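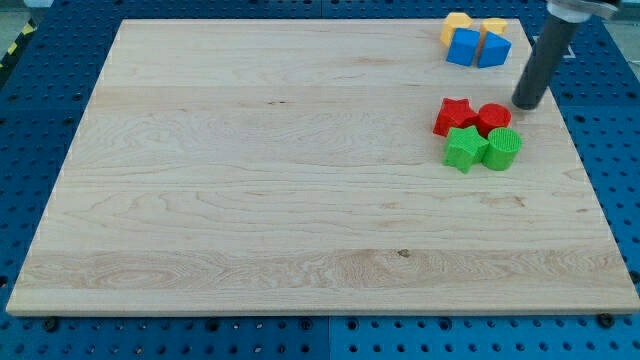

*Pale wood, one small knot.*

My neighbor Takeshi Kobori owns a cutting board he won't cut on. It was a gift, it's too nice, and so he chops onions on a dinner plate, which ruins the knife and the plate. I own 14 good napkins and wipe my hands on my jeans. My aunt in Turkham kept her front room for company and had company twice, both times the plumber.

I'm 49. I have decided that company is me. Tonight there will be a napkin, and a wedge of Stilton cut on whatever's nearest, and the board can have a scar.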